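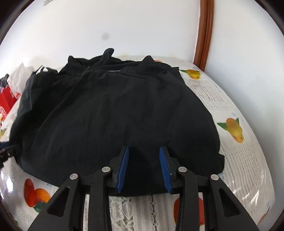
A black zip-up on the table, Drindville.

Posted in: Who We Are

Triser is a clothing care and resale shop in Drindville. Oona Kinnunen and Aleksi Hämäläinen opened it 15 years ago in the old Leinonen building, and we are still on the ground floor there.

People bring us jackets, sweatshirts and coats they no longer wear. We check zippers and seams, mend what we can, fold each piece by hand and put it out for sale. Last year we passed on 1,272 garments. Another 386 were past wearing and went for rags.

Oona runs the mending side. Aleksi looks after intake and the shop floor. Drop-off is at the side door until 4 p.m. - please empty the pockets first.

Page last updated: June

We use cookies to remember your settings. By staying on this site you accept our cookie policy.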